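Trullach Church Fellowship, notes from the members' meeting, 18/02/2019
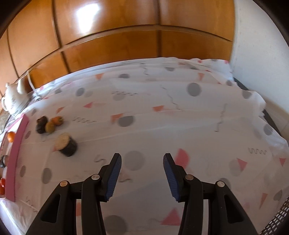 I said I'd write these up, so blame me for the gaps! We opened with a prayer and a short reading from Ruth, then went straight to the question left over from December, which was how we look after people who have been bereaved once the funeral is over. I'd put a white tablecloth on, same as we do for the Plestulance lunches, and one of our widows said that laying a cloth like that for one person is the bit she still can't face on a Sunday. That got us all talking (for ages, sorry to those who had buses).

We agreed to start a Sunday meal after the morning service, every 4 weeks, in the Luik room. Anyone can come, and you don't have to be grieving to get a pudding.

Money next. The care fund stands at £764 and we agreed to spend £213 of it on plates and a second urn. Someone asked about the roof, which is still nearly £2000 short, and we left that for next time.

The Mistemix prayer booklet came up again. I like it, others find it a bit gloomy, and we didn't settle it. I'm to bring two other booklets along so we can compare.

Lifts: four drivers so far, and we could do with another for the top end of the village. Please tell me after the service if that's you.

Closed with the grace at ten past nine.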